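Wakside to Get Its Second Parking Meter Back

WAKSIDE — The town will once again have two parking meters, following a 4-to-3 vote Tuesday night that took longer than the meeting at which the town bought its fire truck.

The returning meter will stand on Elar Street outside the old Kuzmenko Bakery building, where its pole has remained since the meter itself was taken down for repairs three years ago. The pole has been used in the meantime for lost-cat notices, a bicycle with one wheel and, every December, a wreath.

Wakside installed both meters in the same week, back when the town council believed that downtown was about to become crowded. The first, outside the post office, has worked without interruption ever since. The second began accepting coins and giving no time in return, a feature that drivers noticed sooner than the town did. It was unbolted, put in a box and sent out for an estimate.

The estimate came back at $285. The council at the time considered this excessive, and tabled the matter. It stayed tabled through two budgets and one repainting of the council chamber, during which the box was moved to a hallway and used to hold the door open.

What brought it out again was revenue. According to the town's annual report, the post office meter took in $1,698 last year, which makes it the most profitable thing Wakside owns, ahead of the picnic shelter and well ahead of the boat ramp. Council members who had not given the meter much thought began to speak of it with respect. One asked whether a second meter might bring in the same amount. Another pointed out that the post office meter stands in front of the post office.

Public comment opened at 7:15 p.m. and closed at 9:40. Eleven residents spoke against the meter and six in favor, and one spoke about geese, having misread the agenda.

Opponents said that the space outside the bakery building is the only free one on the block that fits a pickup, and that people have come to depend on it. Several described arrangements that have grown up around the space over the past three years, including an understanding that it belongs to the barber's customers before noon and to the choir on practice nights. A man who has parked there most days since the meter came down said he would regard its return as a personal matter.

Supporters said those were fine reasons to have a meter. A woman who runs the yarn shop two doors down said her customers circle the block until they give up and buy yarn somewhere else. She said she had counted, and would read her list aloud if the council wished. The council did not wish.

There was also the question of what sort of meter it should be. The town had received a proposal from Jultico, a parking equipment company, for a model that takes cards, sends a text message when time is running low and can be monitored from an office. It was noted that Wakside's office is across the street from the space and has a window. The proposal was declined, with thanks, and the council agreed to repair the meter in the box.

The repair shop has said it will honor the original estimate, provided that the door-holding did not cause further harm. The town will also buy a new lock for the coin compartment. The old key was last seen at a retirement party.

The rate will be 25 cents for 40 minutes, the same as at the post office. A motion to make it 30 minutes failed when it was observed that the existing sticker says 40 and the town still has over 200 of them, ordered in a year of greater ambition.

Meter time will be enforced by the same part-time officer who now enforces the other one. The council discussed whether doubling the number of meters amounted to doubling the job, and whether the pay should reflect that. The distance between the two is a block and a half. The subject was put off until the June meeting, along with the matter of the geese.
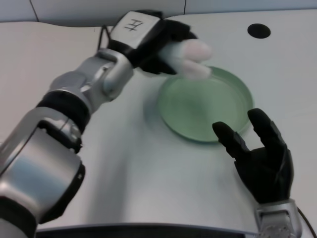
Money from the second meter will go into the street fund, which at the moment is mostly concerned with one pothole. The pothole is on Elar Street, four car lengths from the bakery building, and was brought up by speakers on both sides as evidence for their position. Town staff said a patch is planned for late May, weather permitting, and declined to say which May when asked by a resident who remembered the last answer.

Drivers who collect tickets in the first two weeks will receive a warning on yellow paper and nothing more. After that the fine is $5, doubled if it is not paid within a month. The town issued nine parking tickets last year. Seven have been paid, one is under appeal, and one was written to the town's own truck and has been the subject of correspondence between departments.

The bicycle must be claimed from the pole by the end of next week. The wreath hook will stay, after an amendment that passed without debate and was the only unanimous vote of the evening.

The council meets again on the first Tuesday of next month at 7 p.m. in the chamber on Elar Street. Attendees may park free at the bakery building until the meter is in.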